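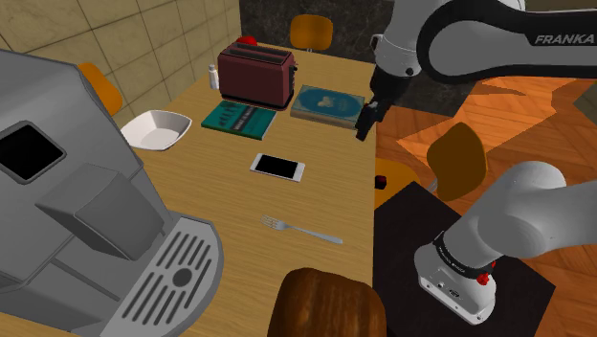

Coffee corner, with the big gray machine on the light wood table.

Open Day at the Fröhlich Blanket Mill, Esthorpe
Posted Jun 6, 2019

So I finally made it to the Fröhlich open day! I've been saying I'd go every May for longer than I want to admit, and every May something comes up (a wedding, a flooded basement, another wedding). This year I put it on the calendar in pen and drove out with my neighbor Gudrun Kettler, who weaves far better than I do and had a list of questions in her purse.

Esthorpe is easy to miss. You come down a long hill past the feed store and if you blink at the bridge you're already on your way out again, and we did exactly that. The mill is on the river side, brick, with the name painted high up on the end wall in letters that could use another coat. Parking is in the hayfield across the road. Wear shoes you don't love.

They split everyone into groups at the gate and ours went with Imke Lindemann, who runs the dye house the rest of the year. What a good guide! She talks fast and walks faster, and she'd stop dead in the middle of a sentence to pull a tuft of wool out of a bin and hand it around. We started in the wool store, which smells like a wet dog in a church (I mean that kindly). The bales come in already scoured, and they get graded again by hand before anything else happens. I stuck my arm into one up to the elbow when she said we could, and my skin was soft for the rest of the day.

Carding was next, and it was the room I'd been waiting for. I have a little drum carder at home with a crank handle and I'm very fond of it, but the one at Fröhlich is as long as a school bus. The wool goes in at one end looking like something you'd pull out of a vacuum cleaner and comes off the far end as this thin gray veil, so light that it shivers if you walk by. Imke let us stand close. Gudrun asked how often they have to regrind the card clothing, and Imke said it depends on what kind of wool they've been running, and the two of them went off into a conversation I could follow maybe half of. Something about burrs. There was a lot of nodding.

You get earplugs before the weaving shed. Take them. I thought I'd be fine for a few minutes, and I lasted until the second loom started up. The old looms are at the back and they're the reason most people come, I think. The one that still runs for visitors is an Endell, painted dark green, and Ottmar Voß has been looking after it since he was an apprentice. He's a tall man with a very soft voice, so between the loom and the earplugs I can't tell you one thing he said while it was going. He did shut it down afterward and go through it all again for us, and he was patient about it, too. The shuttle is boxwood. It's worn to a shine on the side where it hits, and he passed it around so we could feel how heavy it was. I would have put it in my bag if there hadn't been so many people looking.

The newer looms do most of the actual orders. They're less fun to watch, I'll be frank, but the cloth coming off them is lovely, and that day they had a wide twill going in rust and cream for the Prilora line. If you don't know Prilora, those are the lighter throws with the short fringe, and they only use lambswool in them. The warp on that one had 329 ends to the band, which I know only because it was chalked on the board by the loom and Gudrun copied it down on her hand.

We got a break after that, and I was ready to sit. Coffee was free, and there was plum cake from the bakery in the village, with the streusel on top still a little sandy the way I like it. We sat across from a woman named Elfriede Hinrichs who used to work in the mending room, and that turned into the best part of the visit for me. Every blanket used to be pulled over a slanted table by the window, and the menders would go over it with their fingertips looking for knots and skipped threads. She said you stopped looking after the first year and only felt. She could still do it, she said, and she picked up the edge of Gudrun's scarf and found a skipped pick near the hem in no time at all. Gudrun wove that scarf. She took it well, considering. 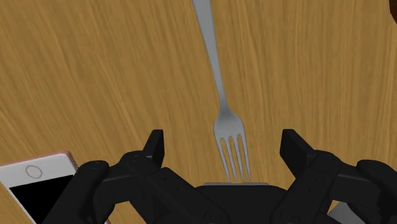 Elfriede told us, too, that the menders had their own songs and wouldn't sing them when the foreman came through. I asked if she remembered any and she said yes and changed the subject, so I guess I count as the foreman.

The finishing room is where I learned the most. I always figured a blanket was done when it came off the loom, maybe with a wash, but no! It comes off stiff and kind of see-through, and you'd never want it on your bed. Then it gets fulled in warm water with soap until it shrinks up and thickens, and after that they raise the nap. For the heavy blankets they still use real teasels, the dried plant heads, set in rows in a metal frame that turns against the cloth. Ingeborg Nolte runs that machine. She had a bucket of old teasels by the door with the points worn down and said we could help ourselves. I took two and they're on my kitchen windowsill now, shedding.

She had us close our eyes and feel the same blanket before and after. I can't describe it very well. Before is like a good burlap, after is like the inside of a slipper.

A few practical things if you're thinking of going next year. The tour has a lot of stairs, and the ones down to the dye house are steep and have a rail on only one side. Kids are fine everywhere except the carding room. The dye house itself wasn't running when we went through, so we got cold vats and a shelf of sample cards, and I would've loved to see some color going. Imke said they dye early in the morning and are usually finished by the time the gates open. I asked if I could come at dawn sometime and she laughed, but she didn't say no.

And then the shop. The seconds are in the back, past the full-price stuff, and they go quickly, so don't stand around admiring the displays like I did. By the time I got there the big blankets had been picked over, but I found a Prilora throw in a mossy green with a pulled thread in one corner that I fixed in the car while Gudrun drove. She bought cones of weaving yarn, a whole crate of it, and we had to move my boots to the back seat to fit it in the trunk.

They also sell thrums by the bag, the leftover warp ends, and if you do any rug work at all you should grab some. I got one bag and I've been kicking myself ever since that I didn't get more. Gudrun is already talking about going back for the fall sale, and she says she'll leave the scarf at home.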